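Home Guides Tools Teaching a gripper Archive Contact
Search this site Enter keyword Go
May 23, 2020
By Heike Kleinschmidt

How to collect grasp examples by hand without fooling yourself

This guide covers one narrow job: recording a person picking things up with a hand-held gripper, so that a learning system has something to copy. I have done enough of it to distrust most of the advice, including some I used to give.
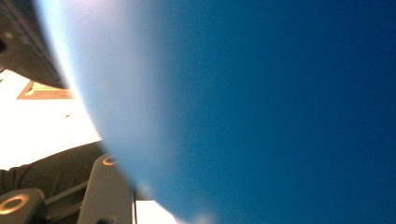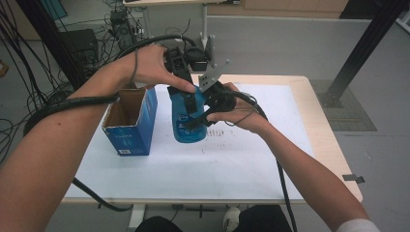
The usual claim is that more examples fix everything. Sandrine Pons and I believed it for most of March, when we filled a drive for the Virnden project with 350 recordings and trained on the lot. The policy was poor. When we finally sat down and watched the recordings, far too many showed the same thing: one object, one approach angle, one table. A blue plastic bottle next to an open cardboard box on white paper is a perfectly fair setup, but if you record it all afternoon without moving anything, you have one example and a lot of copies. We threw out the repeats and kept 200. Results got a little better. I would not claim more than that.

Before you start

Write down what counts as a success. "Picked up the bottle" is too loose. Ours reads: bottle held upright, clear of the table, for 2 seconds, then set down inside the box. You will be tempted to relax this late in the day. Don't.

Cover the table with plain paper and make pencil marks for the start positions. The marks help you return to a spot, and they also help you notice that you keep using the same one. Keep them faint. A model can latch onto a bold cross on the table and you will be very pleased with it until the paper gets changed.

Run the cables before you pick up the gripper. Ours goes over the hand and off the side of the table. Give it enough slack to reach the far corner, then make one full dry run with nothing recording. If you feel a tug, so does your data.

Recording

1. Start with the gripper open and well away from the object. A recording that begins with the fingers already touching teaches nothing about getting there.

2. Approach at a speed you could keep up for an hour. People rush, and then the blur is worst in the part you care about most.

3. Look at the close view as well as the wide one. With a big smooth object, the close camera can end up with little except a wall of blue and a bright rim, and the finger only just showing at the bottom. Decide now whether your system can use that. Kamstead's setup guide told us it could. Our tests said otherwise until we added the wide view.

4. Check the light. A washed-out background is tolerable if the edge of the object still reads. If you can't find the edge yourself, I wouldn't bet on the network.

5. After every 3 recordings, change something: the start position, the height of your hand, which side you come in from, where the box stands.

6. Keep the failures, in a separate folder, labeled as failures. Mixing them in unlabeled is how we lost a week.

Using both hands

Some people insist on one hand only, on the grounds that the arm you plan to run this on has only one. I think this is overdone. A second hand on the housing steadies a heavy gripper, and the motion of the fingers is what gets recorded. The real objection is that a supporting hand can hide the object from the wide camera, so watch for that instead.

About automatic sorting

Primeron and Ackermann both sell scripts that score recordings and drop the bad ones. We tried the two of them on the same folder and they disagreed often enough that I went back to watching everything myself, at double speed, with a notepad. It's dull work. Put the folder name at the top of each page or you will do it twice.

Previous Next Back to guides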